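Teaching a robot when to stop pouring

Pouring a drink is harder for a robot than picking up the bottle. Water moves, shiny metal confuses depth sensors, and by the time the cup looks full enough there is often more on the way.

The team at Zistotholm has spent the time since June on the stopping part. Their method, called Grinis, does without a depth sensor. It watches the cup through a small camera at the wrist and learns from examples how the surface of the liquid changes as it rises.

The training set is small by current standards: 610 pours, all done in ordinary kitchens on ordinary worktops. The team left the curtains, cables and appliances where they were. Earlier work used a plain bench and matt plastic cups, and the results fell apart as soon as the cup was steel. 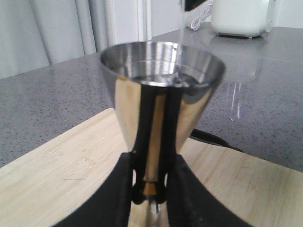
Steel remains the difficult case. A polished cup reflects the gripper, the board under it and whatever light is in the room, and a thin stream of clear water hardly shows against all that. Grinis copes by comparing each image with the ones just before it. Reflections tend to stay put while the cup is held still - the water does not.

In tests on 43 cups the system had not been trained on, it stopped within 2 millilitres of the target for all but 8. Most of the misses were narrow cups, where a small error in volume makes a large difference in height.

The software runs on an Enex controller, with grippers from Pinheiro. The next round of tests will use milk and cold tea.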